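Keeping the Record: A Conversation With Babita Nautiyal

The town archive at Vetumlow occupies the ground floor of a former savings bank, and its reading room opens at nine in the morning. By that hour Babita Nautiyal has usually been at her desk for some time. She was appointed head archivist six years ago, after a long period in the records office at Luik, and she has spent much of her term on a single undertaking: the cataloging of the Tusier papers, a collection of letters, account books and household documents left to the town by the family that once ran its grain mill.

The collection came to the archive in 68 boxes. Few of them were labeled, and those that were labeled were often labeled wrongly. "The family had moved the papers at least twice," Ms. Nautiyal said. "Each time, someone packed them by size. Large books went with large books. It is a sensible way to fill a box and a very poor way to keep a record."

The first task was to establish an order. Standard practice calls for archivists to preserve the arrangement in which papers were originally kept, on the principle that the arrangement itself holds information. Where that arrangement has been lost, the staff must decide how far to rebuild it. Ms. Nautiyal and her colleague Kam-wah Cheung, who holds the post of assistant archivist, spent most of the first winter on this question.

"We disagreed, and I think the catalog is better for it," she said. "Mr. Cheung wished to arrange the letters by writer. I wished to keep them by the person who received them. A letter belongs to the drawer it was put in. In the end we kept them by recipient and prepared a separate index of writers, and that index took us longer than the arrangement did."

The letters number 429. The earliest concern the purchase of millstones and the hiring of a clerk. Later ones turn to family matters, to disputes over the water rights, and to the long illness of the mill's second owner. Ms. Nautiyal has read every one of them, several more than once, and she speaks of the correspondents with a certain reserve.

"One becomes familiar with a hand," she said. "There is a sister who wrote every month and never dated a page. We placed her letters by the price of flour, which she always mentioned, and which we could check against the account books. I should not like to claim that I know her. I know what she paid for flour."

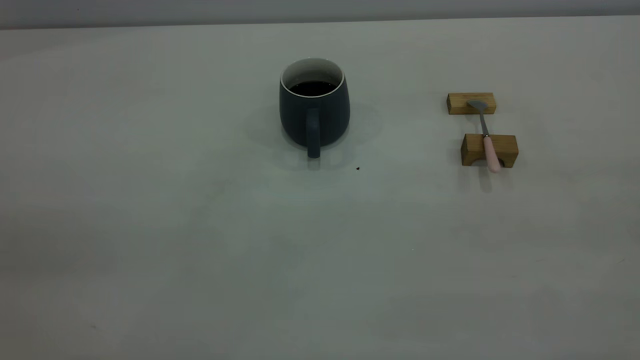 The account books have drawn the most interest from outside the town. They cover the daily business of the mill with few gaps, recording the weight of grain received, the name of the farmer, and the form in which he paid. Vaida Grīnberga, a historian of rural trade, has used them in her study of credit among small farms, and she has since returned to the reading room each August.

Ms. Nautiyal regards such visits as the proper test of a catalog. "A description may be correct in every line and still fail the reader," she said. "Dr. Grīnberga asked for everything that concerned debts. We had no such heading. We had ledgers, day books and bills. She found what she needed, but she had to think as we think in order to find it, and I did not consider that acceptable."

The staff went back through the account books and added subject terms for debt, barter, wages and charity. The work delayed the release of the catalog by a full season. Ms. Nautiyal defended the delay before the town council, which had expected an earlier date, and the council extended the project's funding to its completion.

Asked what she would change if the work were to begin again, she answered without hesitation that she would have spoken sooner with the older residents of the town. Žydrūnas Lukoševičius, whose father was employed at the mill, came forward only when the catalog was nearly ready for the printer. He was able to put names to a set of nicknames in the wage books that had puzzled the staff for years.

"There was an entry for a man called the Bishop," Ms. Nautiyal said. "He was paid weekly. We had supposed that it referred to a gift to the church, and we had described it so. Mr. Lukoševičius told us that the Bishop drove the cart. We corrected the entry the same afternoon."

His recollections have since been recorded and are held with the collection. The archive has also begun to invite other residents to speak about the mill and the streets near it. Eglė Kuusk, who oversees the recordings, has prepared a short guide for those who wish to take part. Interviews are held in a side room of the archive and last no longer than the speaker wishes. Transcripts are sent to each speaker for review before they are opened to readers.

On the subject of digital copies, Ms. Nautiyal is measured. The letters have been scanned and may be read in full through Prernon, the catalog system the archive shares with its neighbors. The account books have not, and she does not expect them to be for several years. The bindings are tight, and many of the pages cannot be opened flat without harm.

"People ask me when everything will be online," she said. "I tell them that the reading room has chairs. I do not mean it unkindly. A scan of a ledger shows you a page, and very often the question is about the slip of paper somebody left between two pages. We have over 30 of those slips, and each one has been left where it was found."

The archive's next project will be the records of the town's school, which closed when the district was reorganized. Attendance registers and examination books are already in storage, and the staff will begin the survey once the last of the Tusier indexes has been checked. Ms. Nautiyal expects to lead the survey herself, with Mr. Cheung taking charge of the reading room during that period.

The Tusier papers are open to all readers by appointment. Requests should be made in writing to the archive and should state which series the reader wishes to consult.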